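# Throttling on Prepaid Data Plans

February 24, 2021

We measured how two prepaid carriers, Farkau and Bedoya, slow down traffic once a monthly cap is reached. Each SIM was run in the same handset, using the Moltell speed logger. 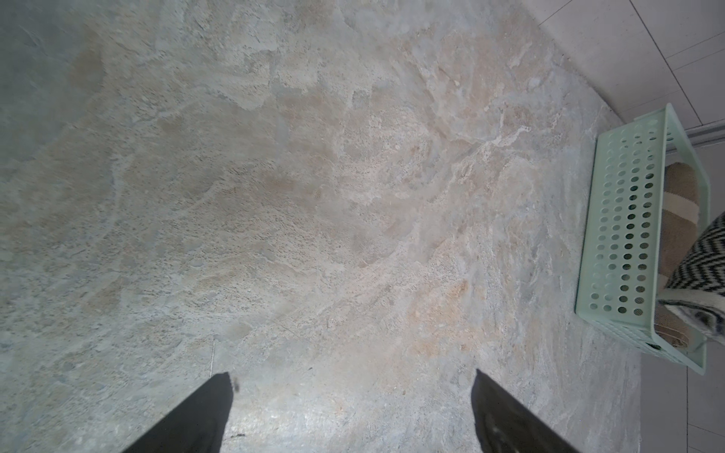

Farkau cut downloads to 2 Mbps right after the cap. Bedoya held 5 Mbps – but only outside evening hours. The log has 200 samples, and 34 were dropped due to failed handshakes.

## Limits

All tests ran in one cell near the Britumero campus, so tower load was not controlled. Latency was logged but is not reported.
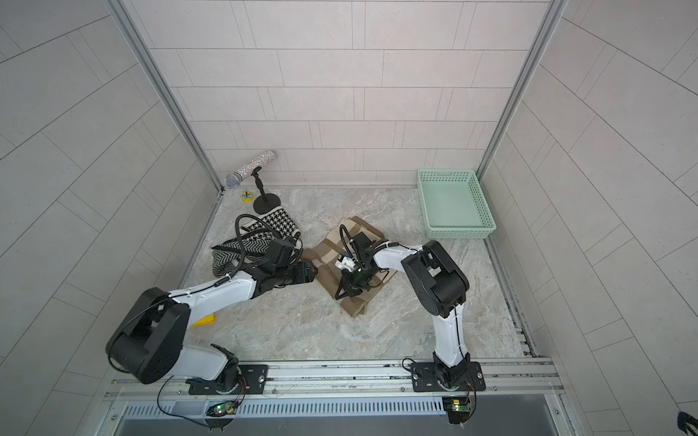 *Fig. 2. Two arms on an aluminum rail, one reaching into a houndstooth handbag.*

The November data used older firmware and is kept in a separate table.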